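Household Packaging Waste and Sorting Labels in Shared Student Housing
Project report, Materials and Environment course, Grekville

1. Background

Packaging from small purchases makes up a large part of what students throw away. Most of it is paper, board, thin metal or plastic film, and most of it can in principle be recycled if it reaches the right bin. The project looked at how well the printed marks on packaging help a person who is sorting at home, and where the sorting goes wrong.

The work was carried out in the Hanrahan residence, where each floor has a shared kitchen with separate bins for paper and board, metal, plastic, and residual waste. Collection is handled by Kavholm, the contractor for the whole campus. Kavholm rejects a bin of paper and board if it contains visible food residue or plastic film, and a rejected bin is sent to residual waste in full. The cost of a single wrong item can therefore be much larger than the item.

2. Materials considered

Items were grouped by main material, which was taken from the printed mark where one could be read and from a simple hand test where it could not. The hand test for paper was to crumple the item and release it. Plain paper keeps its creases. Paper laminated with plastic film tends to spring back, and a torn edge shows a clear layer.

Bags were the most difficult group. A bag that looks like plain paper may have a plastic lining, a glued window or a wax coating, and the mark is often small and printed close to a fold.
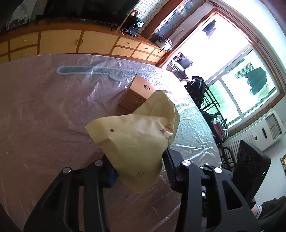 Should a paper bag with a plastic window go into the paper bin?

Remove the window first and put it in plastic, then put the rest in paper; if the window will not come away cleanly, the whole bag belongs in residual waste under the Kavholm rules.

The same rule was applied to padded envelopes and to board trays with a film lid. Cash register receipts were treated as residual waste throughout, because many are printed on thermal paper.

3. Method

Sorting was observed on 3 floors of the residence during April. The contents of the paper and board bin were emptied onto a sheet each evening at 8 p.m. and checked by hand. Each item was recorded with its material, whether a mark was present, and whether it was in the correct bin. Recording stopped when the sample reached 1000 items. Metal and plastic bins were inspected for type of error only, and their contents were not included in the sample.

Halfway through the period, a one-page sorting guide was placed above the bins. The guide was laid out with Ukix, a free page layout program used in the department. It listed common items by name ("egg carton," "pizza box, clean half only") and made no use of symbols. No other change was made to the kitchens, and residents were not told which bins were being checked.

4. Results

Before the guide was posted, 19 percent of the items in the paper and board bin were misplaced. The largest single group of errors was lined bags and cups, which accounted for nearly 40 percent of all misplaced items. Greasy board came second. Clean plastic film was less common than expected.

After the guide was posted, errors fell for greasy board and for envelopes. There was little change for lined bags. The likely explanation is that the guide named the items but gave no way to tell a lined bag from an unlined one.

In the metal bin the main problem was mixed containers. Tins and canisters were often discarded with a plastic lid still fitted, or with a paper liner inside. Aerosol cans were sometimes placed there before they were empty, which the Kavholm rules do not allow. 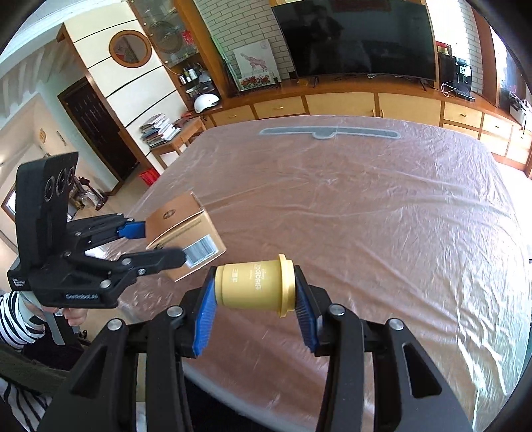

A resident of the second floor wrote on the feedback sheet that the lids were the part no one bothered with, and that a small box for loose lids beside the metal bin would do more than another poster. The same sheet asked for the guide to be hung lower, at the height of the counter.

5. Sources of error

The check at 8 p.m. missed anything thrown away later and removed before the next evening. Items that had been pushed inside other items, such as film inside a folded carton, were recorded only when the outer item was opened, and this was not done consistently in the first few days. The hand test was also subject to judgment. Thin coatings on bakery paper were hard to detect, and a few items may have been placed in the wrong group.

6. Recommendations

The guide should include the crumple and tear test in one line next to the entry for bags. A container for loose lids should be tried on one floor before it is provided on all of them. Kavholm should be asked whether lightly coated bakery paper is accepted, as the written rules do not mention it. The next sample should cover the metal bin item by item, using the same record sheet with an added column for lids.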